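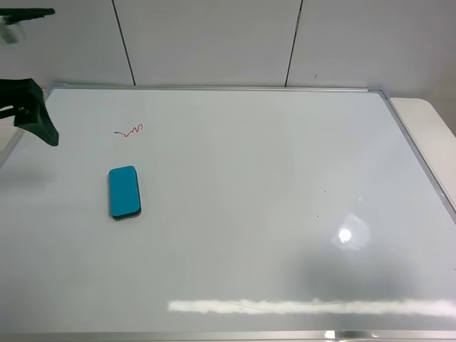
Whiteboard and eraser, bench 2.

Jul 20, 2022

Picture book bindery notebook, Boltton workshop. Entry covers the Komholm read-aloud proofs, second round, and the text fit on the parable title (working title still "The Miller's Lantern", author Ximena Ibarra).

Status at start of day. Text file received from Ximena with the changes from the June reading. Word count is now 2154, down from 2714. The cuts are nearly all in the middle third, where the miller's daughter goes from door to door asking for oil. Five doors in the old version, three in the new one. I had marked that stretch as slow in my own notes and Karla had marked it independently, so no argument from us.

Page plan. We stay at the standard 32 pages, self-ended, which leaves 24 for story once the pasted leaves, title page, imprint and dedication are out. At the new length that gives an average of just under 90 words a page. Still high for the age range on the cover (four to seven) but workable for a book meant to be read by an adult. The longest single page is 17, the conversation at the mill gate, and it will need the illustration pushed up by 12 mm or the type taken down half a point. I prefer moving the picture. Changing type size on one page shows, and children following with a finger lose the line.

Type test. Set pages 8 to 11 in three sizes, 16, 17 and 18 point, same leading ratio throughout. Printed on the uncoated stock, trimmed, folded, and read at arm's length with the book on a lap. 16 is fine for an adult but tight. 18 forces a fourth line on page 9 which lands on top of the goose. Going with 17. Leading 25.

Paper. The Lellance sample is the 140 gsm uncoated in the warmer shade. Show-through is slight but present on the night pages, where the solid blue on one side can be made out through the pale sky on the other. Pages 21 and 22 are the worst pair. Options as I see them:

1. Go up to 150 gsm. Adds to the spine and to postage, and the case would need re-measuring.
2. Stay on 140 and ask Zamudio to pull the ink limit down on the solids. Costs us some depth in the blue.
3. Swap the order of two vignettes so that a dark page backs a dark page.

Option 3 costs nothing in print terms but the scripture verse on 22 has to stay where it is, as the story turns on it. Asked Ximena whether the vignette alone can move. Her answer came back after lunch: yes, provided the lantern is still unlit when the verse appears. With the swap it is. Revised imposition done by hand, checked against a folded dummy, no page out of sequence.

Scripture wording. The verse at the foot of page 22 and the one on the closing page come from two different translations. Ximena did this on purpose, for the sound, but the imprint page only credits one. Both need to be credited and the permission terms read through for each. Karla has taken this. Until it is settled the imprint page is not final and must not go to Zamudio with the rest. I have written HOLD on the cover sheet of the proof set.

Also queried: whether the parable needs the paragraph for parents at the back. Draft runs to one full page and explains what the oil stands for, what the closed doors stand for, and what the miller stands for. My view is that it over-explains. A child who has heard the story will have got the oil without help, and the miller is better left alone. Karla disagrees. Her point is that many of the families buying through the church bookstalls read the back page first and choose on the strength of it. Compromise for this round – keep the page, cut the part on the miller, and replace the last paragraph with four or five questions to talk over. Ximena to write them. I would like them to be proper questions with more than one possible reply. The ones in the last title could all be met with "be kind".

Reading trial. Karla read the new text aloud twice, once at normal pace and once slow with page turns. Normal pace 13 minutes, slow 17. The June version ran to 21 at the slow pace. Notes taken while listening:

Page 6. "Threadbare" was kept after discussion. Not a word they will know but the picture makes it clear enough.

Page 12. Two sentences in a row begin with "So she". Change the second.

Page 14. The neighbour's refusal now reads as harsher than it did in the long version because the line about her own sick child has gone. Without that line she is merely mean. With it, the reader has to think about her. Ask for it back, ten words or so.

Page 19. Page turn falls before "and the door was open". Good, leave it.

Page 23. "Grace" appears here for the first time and is not prepared for. It is used as a thing the girl is given, then on page 25 as a thing she does. Flagged, not corrected. This is the author's ground and not mine.

Page 26. Reader ran out of breath. Needs a full stop after "hill".

Binding. Sewn sections, two of 16. Tested the adhesive on the spine lining with the new stock, three blank dummies made up and left under weight. Opening test to follow tomorrow morning, not before, as the last batch was opened early and told us nothing. Case boards cut at 2.5 mm. Corners square. I had hoped for rounded corners for the younger readers but the quote for the extra operation came to more than the budget line will take for a run of this size.

Square of the book block after trimming: out by 0.5 mm at the tail on one dummy of the three, other two within tolerance. Reset the back gauge and trimmed a scrap block to check. Now square. Marked the bad dummy with a pencil cross on the back board so that it does not get used for the cover fit.

Cover. Proof of the front is too yellow. The lantern glow has spread into the lettering and the author's name drops away at any distance. Asked for the glow to be pulled back on the right-hand side and the name set in the dark blue from the endpapers. Title lettering is good as it is and is not to be touched. The back cover copy stands at 70 words and fits. It still has "timeless" in it. Struck out.

Advance copies. Komholm want a set of unbound sheets for their autumn list and would take a bound one if it could be had. Told them sheets only for now. A bound copy with the wrong imprint page in it would be passed round and quoted from, as happened with the psalm book.

Outstanding:
Both translations to be credited, terms read (Karla)
Neighbour's line on 14 restored (Ximena)
Questions for the back page (Ximena)
Second sentence on 12, full stop on 26 (me, then to Ximena for a nod)
Picture on 17 up by 12 mm, check clearance at head after trim (me)
Revised cover proof (Zamudio)
Opening test on two dummies, note any cracking at the centre of each section (me)

Stock left on shelf after today: enough of the Lellance for two more full dummies, short of grey board. Ordered more board, same thickness, grain long.

Late addition. Ximena rang about "grace" on 23. She wants to keep the word and bring it in earlier, in the grandmother's mouth on page 5, so that it is already an ordinary word in the house by the time it matters. That adds one line to a page which has room for two. Pencilled into the master dummy, to be set tomorrow along with the rest.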